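Standby draw and the small hotel: Blandine Lemaire on metering at the socket

Blandine Lemaire has spent most of her working life on electrical loads that are supposed to be off. Her current contract is with the Naketti, a 291-room hotel in Ukutmont, where she began metering guest rooms in October.

"The owners wanted to start with the chillers," she says. "I asked for the overnight curve of an unoccupied floor first. It should be flat and low. It was flat."

Her method is plain. Each test room gets a Wimia plug meter on the television circuit and another on the minibar, logging every 10 seconds. Readings are compared with the floor panel at the end of the week, and any room that disagrees is metered again.
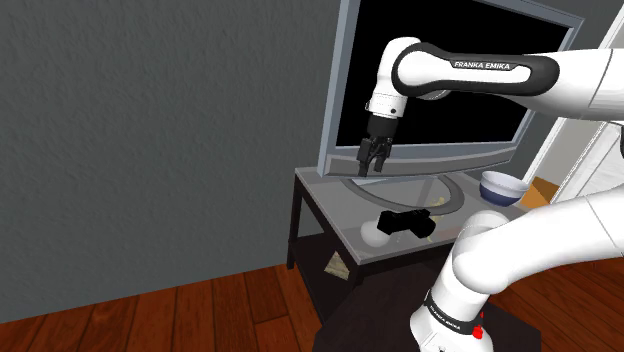 Televisions gave her the most trouble. A set in true standby draws very little, but hotel sets are often configured to stay reachable over the network so that channel lists can be updated. "The setting is three menus down, and a firmware update can put it back. You have to check it after each one."

The first logging period covered 568 room-nights. Lemaire will not quote a savings figure from it. "Occupancy was uneven and two meters drifted. I threw out both."

Annual cost is a separate question. Her estimate for rewiring one floor to key-card switching is $3,485, excluding labor. The minibars would stay on their own circuit.

The second period started on January 1, 2024, with the same meters, recalibrated by Hrynyshyn.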